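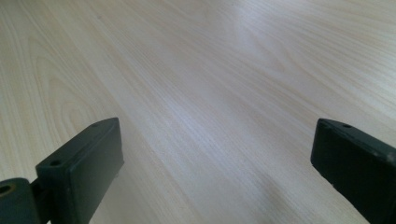

Pale grain, close up.

I gave up my storage unit in January 2020, after paying for it for almost six years. I had meant to keep it for one summer. What follows is how I emptied it, mostly written down for my sister, who is about to do the same with hers.

The unit was on the far side of Gancombe, past the tire place, and it cost me 280 dollars every quarter when I started. By the end it was 329. The letters about the increases were polite and short and I paid them without thinking much. One evening I added up what I had spent and stopped at more than 3,000 dollars, with a few years still left to add. I called the office the next morning and gave notice.

They gave me 20 days. I used nearly all of them.

My first mistake was starting with the boxes of paper. I sat on an upturned crate and read old phone bills and letters from a landlord I had in my twenties, and by lunch I had filled half a trash bag. If you are doing this, leave paper until the end. Take it home in one load and go through it at night. Start with whatever is biggest and nearest the door.

In my case that was a sofa, then a bed frame with no slats, then a bookcase I had forgotten I owned. The sofa went to a family two streets over who brought their own van. The bed frame went to the dump. I kept the bookcase.
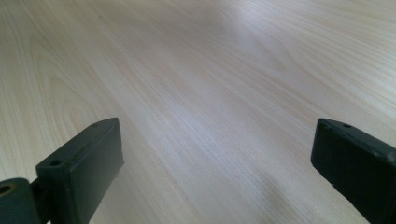 Posted by Achilleas Psarras
Filed under: Home, Moving

The middle part of the job was slower. I had packed in a hurry and labeled almost nothing, so every box had to be opened. There was one marked "kitchen" that held a lamp, a pair of ski gloves and the manual for a car I sold in college. Another had nothing on it at all and was full of my grandmother's plates, wrapped in newspaper. I had told my mother more than once that I didn't have those. I drove them over to her that same night.

I made a rule that anything I didn't remember owning had to leave. It worked for most things. I broke it for a radio, a winter coat that still fits, and a box of cassettes I can't play.

Selling was hardly worth the time. I listed a few items and got a lot of messages asking if they were still available, then silence. The exercise bike sold. The rest I put in the car and took to the thrift store on the Liren road, where they accept donations until four and will help you unload if you pull around the back. Call first about mattresses — they stopped taking them in July.

On the last day I swept the floor, took my lock off the door and handed in the gate card. The man at the desk asked if I wanted to keep the unit on a month-to-month plan at a lower rate. I said no and he gave me a form to sign. The deposit took two weeks to come back.

I still have four boxes of paper in the hall closet. I've been through one.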